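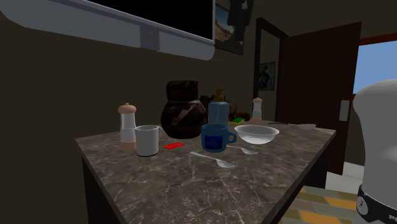 Are Bandale still in the Cup after the draw with Piserano?

They are, on away goals, having drawn 2-2 at Piserano after a goalless first leg at home that few who sat through it will mention again.

Bandale needed a goal to make the rule work for them and got one after eight minutes, when a corner meant for the far post reached the near one and went in off a defender's back. Piserano equalized before halftime and led with 25 minutes to play, at which point the home fans began singing about the next round.

The singing stopped five minutes from the end. A long throw was headed up in the air, came down among a crowd of players and was poked over the line by the Bandale captain, who celebrated as if he had planned it.

Piserano had most of the ball and nearly all of the corners, and hit the crossbar in stoppage time. Their coach called his team the better side over both legs, a view the Bandale bench did not dispute on its way to the bus.

Bandale will play Eremeck or Riedl in the quarterfinals in February. Those two meet again next week, with Eremeck a goal ahead and missing both of their first-choice center backs.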